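인쇄하기 | 이메일로 보내기

모디타드(Moditard) 탁상 정수기 사용 설명서
3장. 처음 설치하고 물을 내리기까지

새 정수기를 들이신 날에는 마음이 급해지기 마련이지요. 얼른 한 잔 받아 드시고 싶으시겠지만, 이 장만큼은 차 한 잔 옆에 두시고 천천히 끝까지 읽어 보신 다음 시작해 주시면 좋겠습니다. 순서대로 따라오시면 어려운 대목은 없습니다. 필터를 끼우는 4단계에서 손이 조금 가는데, 그 부분은 일부러 길게 적어 두었습니다.

3.1 놓을 자리 정하기

1. 평평하고 단단한 상판을 고르십시오. 물통을 가득 채우면 본체가 꽤 묵직해지므로, 다리가 흔들리는 작은 협탁이나 접이식 상은 피해 주십시오.
2. 본체 뒷면과 벽 사이를 손바닥 하나가 편히 들어갈 만큼 띄우십시오. 나중에 물통을 들어 올릴 때 이 틈이 얼마나 고마운지 알게 되실 겁니다.
3. 직사광선이 드는 창가와 가스레인지 옆은 피하십시오. 햇빛을 오래 받으면 물통 안쪽에 초록빛 물때가 낄 수 있습니다.

참고: 식구들이 자주 쓰는 컵과 그릇을 평소처럼 상판에 올려 놓고 자리를 가늠해 보시는 것도 좋은 방법입니다. 텅 빈 상에서는 넉넉해 보이던 자리가 살림이 올라오면 금세 좁아지니까요. 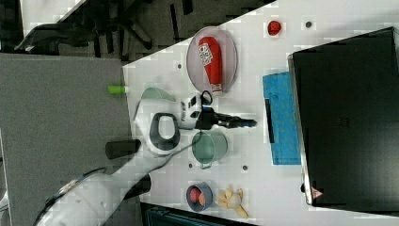
컵을 대고 빼는 쪽, 그러니까 출수구 앞은 특히 여유 있게 남겨 두십시오. 손잡이가 큰 머그를 쓰시는 댁이라면 손잡이가 어느 쪽으로 돌아가도 걸리지 않는지 한번 돌려 보시고, 왼손잡이 식구가 계시면 그분께도 꼭 한번 대 보시라고 권해 주세요.

3.2 필터 준비와 장착

1. 손을 비누로 깨끗이 씻으십시오.
2. 파멜(Pamel) 필터의 비닐 포장을 벗기고, 위아래의 보호 마개를 모두 빼십시오. 아래쪽 마개는 투명해서 그냥 지나치기 쉽습니다.
3. 넓은 그릇에 찬물을 받아 필터를 5분 동안 담가 두십시오. 작은 기포가 올라오는 것은 정상이니 놀라지 마십시오.
4. 필터를 물통 바닥의 홈에 맞추고 시계 방향으로 돌리십시오. '딸깍' 소리가 날 때까지 돌리시면 됩니다. 뻑뻑하다 싶으면 억지로 힘을 주지 마시고, 한번 빼서 고무 패킹이 접히지 않았는지 보신 뒤 다시 끼워 주십시오.

주의: 뜨거운 물에 필터를 담그지 마십시오. 안쪽 여과막이 상하면 되돌릴 수 없으며, 이 경우에는 무상 교환을 해 드리지 못합니다.

주의: 고무 패킹에 식용유나 바셀린을 바르지 마십시오. 물맛이 달라지고 패킹도 빨리 늘어납니다.

3.3 첫 물 흘려보내기

1. 물통에 찬 수돗물을 눈금까지 채우고 뚜껑을 덮으십시오.
2. 출수구 아래에 빈 그릇을 받치고 레버를 내리십시오. 처음 나오는 물에는 검은 활성탄 가루가 섞일 수 있습니다. 몸에 해로운 것은 아니지만 드시지는 마시고, 화분에 주시거나 걸레를 빠실 때 쓰시면 알맞습니다.
3. 물통이 다 비면 다시 채워 같은 과정을 되풀이하십시오. 모두 4회 흘려보내시면 준비가 끝납니다.
4. 마지막으로 400mL를 유리컵이나 유리병에 받아 밝은 곳에서 비춰 보십시오. 가루가 아직 보이면 한 번 더 흘려보내십시오. 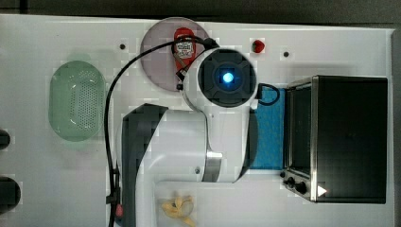

- 17 -

3.4 수평과 물샘 확인

1. 본체 밑에 마른 키친타월을 한 장 깔고 2시간 동안 그대로 두십시오.
2. 키친타월에 젖은 자국이 없으면 잘 설치된 것입니다. 자국이 있으면 물통을 비우고 3.2의 4번으로 돌아가 필터를 다시 끼우십시오.
3. 물이 한쪽으로 기울어 보이면 바닥의 높이 조절 발을 돌려 맞추십시오. 오른쪽으로 돌리면 낮아지고 왼쪽으로 돌리면 높아집니다.

참고: 물통을 옮기실 때는 손잡이와 바닥을 함께 받쳐 드십시오. 물이 든 채로 손잡이만 잡고 들면 이음매에 무리가 갑니다. 조금 번거로우시더라도 물을 먼저 비우고 옮기시는 편이 허리에도 좋습니다.

필터 교체 시기와 물통 세척은 4장에 따로 적었습니다. 위 순서대로 하셨는데도 물이 새거나 물줄기가 가늘면, 보증서에 적힌 번호로 전화하셔서 본체 밑면의 제조 번호를 불러 주십시오.

개정: 2022년 2월 24일 목요일

인쇄하기 | 이메일로 보내기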